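Folding at home: pictures from the Steltomeo study

In this study we ask how many human demonstrations a robot needs before it can fold clothes it was never shown. We recorded 200 demonstrations with a hand-held gripper — 92 of them on a bed. 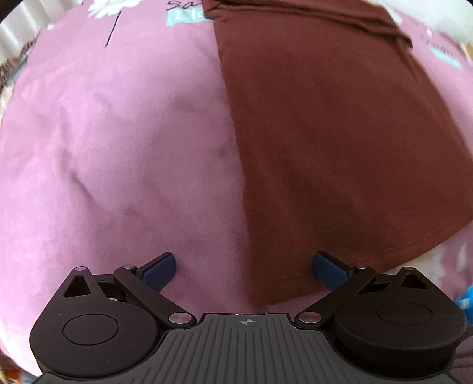
1. Open fingers
Every demonstration is cut into short phases. In the open phase, the policy must learn where to place the two blue pads relative to the edge of the cloth.
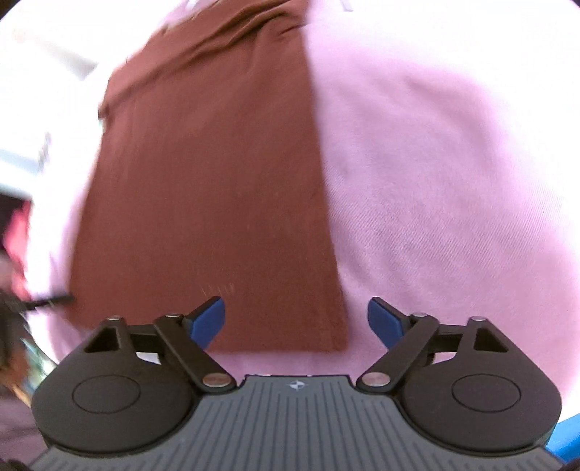 Hanyu Zhong asks whether a long, narrow fold is harder for the policy than a square one. In our tests it was: most of the 31 failures came from narrow folds.

2. Closed fingers
With the cloth pinched between the pads, the finger width becomes almost constant. We use this signal to label the grasp automatically.
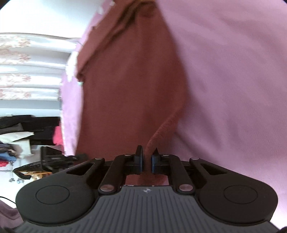 Brown cloth held in the closed gripper, Steltomeo study.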